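Ekdale Oil Finish Kit: a weekend with an old table
By Chaimae Samir
November 1, 2022

I have wanted to write about this kit since July, when I used it on the kitchen table my aunt passed down to me, but I wanted to live with the result first. A finish can look wonderful the evening you wipe it on and terrible once a family has eaten spaghetti on it for a season. So I waited, we ate a lot of spaghetti, and I'm still completely smitten.

The kit comes in a flat cardboard box. Inside are a can of the oil, a smaller can of paste wax, two grades of sandpaper, a gray scrubbing pad, a stack of lint-free cloths and a folded instruction sheet. I paid $35 at Wickramasinghe, the paint and hardware store near the old post office, and they also had the wax by itself for $9. You'll need your own gloves. The ones I had under the sink were fine.

My table had an old varnish on it that had gone cloudy and was flaking near the chairs, so I had to strip it before any of this could start. The kit doesn't include a stripper and the box says so in fairly small print, which I'd call my first complaint. If your piece is already bare, or was oiled before, you can skip straight to the sanding.

The sandpaper is much better than I expected! Kits like this often throw in a couple of sheets that give up after one table leg, and these held on all the way across the top and most of the apron. I went with the grain, wiped everything down with a barely damp cloth, let it dry and did it again with the finer grade. My arms knew about it the next day.

Then the oil. It smells a bit like walnuts and a bit like a shoe repair shop, and I loved it, though my sister left the house. You pour a little puddle, push it around with a cloth until the wood stops drinking it, wait, and wipe off whatever is still sitting on top. Please do wipe it off. I got lazy on one leg and it stayed tacky for days until I went back over it with the gray pad.

The color is where I got really excited. My table had looked like weak tea for as long as I can remember, and the first coat brought up dark streaks I had no idea were in there. It warms the wood without turning it orange. I did three coats on the top and two on everything else, leaving a night between coats like the sheet says.

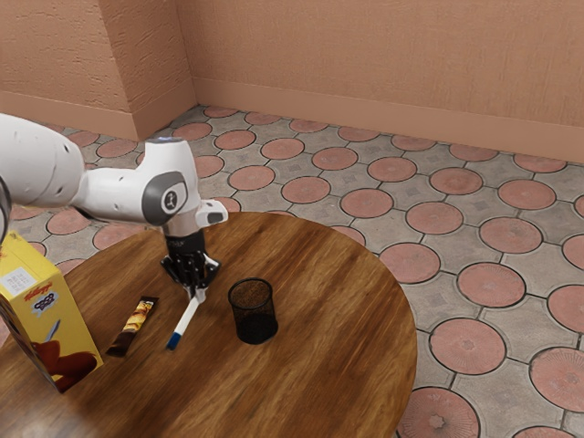 How shiny does the oil leave the wood?

It dries to a low, soft sheen, and the wax brings that up a little if you buff it. For a real gloss you would want a varnish.

Speaking of the wax, I'd treat it as optional. I put it on half the top to compare (yes, I drove my household crazy asking people to feel both ends of the table). The waxed half is silkier and water beads up on it nicely, but it also shows a dull ring if you set down a hot mug. The plain oiled half doesn't feel as fancy and takes the mugs better. In the end I waxed the rest so it would match, and we use coasters now, most of the time.

I've tried a couple of other products on smaller pieces. Kindeo makes a wipe-on finish that dries in 4 hours, and if you only have one Saturday it's the one to get. I used it on a stool and it came out even and tidy, though a little plasticky under the hand. Nirkero's hard oil costs $28 for the can alone and is lovely stuff, thicker than the Ekdale and slower to soak in. On a carved piece I found it a pain to get out of the corners. For a big flat top I could be talked into it.

Repairs are the best thing about any oil finish and this one is no exception. In September somebody dragged a casserole dish across the middle and left a scratch as long as my finger. I rubbed it with the fine paper, dabbed on some oil with my thumb in an old sock, and left it overnight. I have to hunt for it now. With the old varnish I would have been stripping the whole top again.

A few gripes, because I do have them. The lid on the oil can is awful. Once there's a bit of dried oil in the rim it takes a screwdriver and some language to get it open. The instruction sheet is printed in pale gray type that I had to carry over to the window. And it mentions only in passing that oily rags can heat up and catch fire on their own, when it should be in big letters at the top. Spread them flat outside to dry before they go in the trash, and don't ball them up in a corner of the garage.

As for how much you get, I did the whole table and had almost half the can left over. That went on a cutting board shelf and the frame of a hall mirror, and there's still enough in there for touch-ups. The cloths ran out well before the oil did, so save an old T-shirt or two.

I'm doing the chairs next spring, and I've already bought the second kit.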